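About Savik

Savik is a preschool in Winville. We opened in July with 27 places, and we have kept it at 27 although the waiting list would fill a second building. We looked at a second building. We didn't like what it would do to the first one.

You will have read other school websites by now, so you know the words: nurturing, holistic, world-class. We used to have them on this page too. A parent asked what "holistic" meant on a rainy morning with a child who won't put his boots on, and we took it down.

We don't promise early reading. Some children leave us reading and some don't, and we have never seen good evidence that it was our doing either way. The same goes for baby sign, brain music and the $3000 sensory wall that a salesman from Orlandini tried very hard to sell us. The money went on a fence and better soup.

What we do have is a long morning outdoors, lunch at noon, a nap for those who want one, and very plain toys. Plain toys aren't magic — they just last longer.
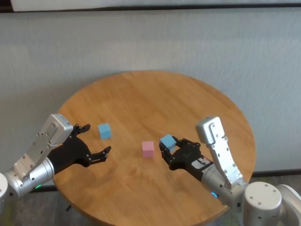
Blue and pink cubes on a round wooden table.

Visits are by appointment at 3028 Skarnside. Come while the children are here. An empty classroom always looks good.

Page last updated 20/04/2022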